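Looking after lime plaster, old brick and cast iron in a pre-1919 house

Household tips: old buildings

Houses and institutional buildings put up before the First World War were mostly built with solid walls, lime mortar and lime plaster. Many former hospitals, schools and workhouses have since been divided into flats, and the same rules apply to them. The walls take in moisture and release it again. Most of the damage seen in them is caused by later repairs in cement, gypsum or vinyl paint.

Checking for damp

Walk round the outside first, during heavy rain if possible. Look at gutter joints, the backs of downpipes and the point where the downpipe meets the gully. A green streak on brickwork marks a leak that has been running for months. Check that the ground outside is at least 150 mm below the internal floor level. Flower beds banked against the wall should be dug out.

Hand-held damp meters are calibrated for timber. On plaster they also respond to salts, old foil-backed wallpaper and some paints, so a high reading is a reason to look further and proves nothing by itself. Take readings at the same points in October and again in spring, and write them on a sketch plan.

Patching lime plaster

Tap the wall with a knuckle. A hollow sound over an area smaller than a dinner plate can usually be left alone if the surface is firm. Larger loose areas should be cut back to sound material with a bolster, holding the blade at a shallow angle so the edge is not levered off.

Brush out all dust and dampen the background with a hand spray. Dry brick pulls the water out of the new plaster and it will crack or fall away. Apply the base coat in layers no thicker than 10 mm and key each layer with a scratcher before it hardens. We use Urrutia haired lime putty for the base coats and the unhaired grade for the finish. Ready-mixed tubs keep well if the surface is covered with a little water and the lid is tight.

Allow each coat to firm up before the next. In a cool room this may take 5 days or more. Do not use a heater to speed it up. Hang damp hessian in front of the patch in warm weather, and stop work altogether when frost is forecast.

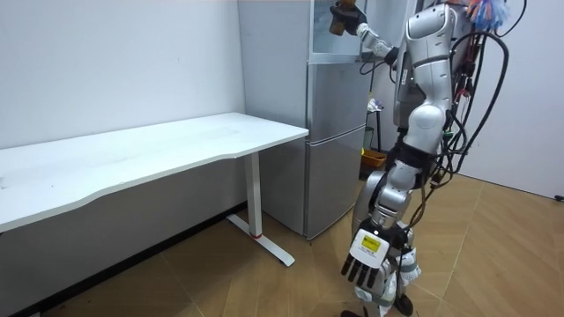
Wear goggles and gloves when handling lime. It is caustic and will burn wet skin. Keep a bottle of clean water within reach for rinsing eyes.

Paint

Limewash, clay paint and soft distemper all let the wall dry. Limewash will not hold on modern emulsion, so the old paint must come off first. A poultice stripper is slow but leaves the plaster intact. Test a patch 300 mm square before buying the full quantity. Paint older than the 1960s may contain lead. Do not dry-sand it or use a hot air gun on it.

Limewash goes on as thin as milk and looks transparent while wet. Four or five thin coats are normal. Heavy coats craze.

Repointing brick

Rake out the old mortar by hand to a depth of twice the joint width. Angle grinders cut into the arrises and the damage cannot be put right. Use a lime mortar weaker than the brick, with sharp, well-graded sand. Finish the joint flush or very slightly recessed, then beat it with a stiff bristle brush once it has begun to stiffen. Curetti makes a narrow pointing key that fits the finer joints on facing brick. For ordinary stock brick any flat iron will do.

Cast iron radiators and grates

Remove loose rust with a wire brush and wipe down with white spirit. Burnex stove paint suits grates and firebacks. Put on 2 thin coats and leave the second overnight before lighting a small fire, with the windows open. For radiators use an ordinary metal primer and oil-based eggshell, applied cold.

Bleed old radiators at the start of the heating season. The square key is often an odd size. The Nadis set (part 279) has covered every valve we have met so far.

Sash windows

Free a painted-in sash with a thin, flexible blade worked along the joint from both sides. Rub a candle stub on the running surfaces. Replace cords in pairs, and weigh the sash again if the glass has been changed, as a thicker pane will need heavier weights.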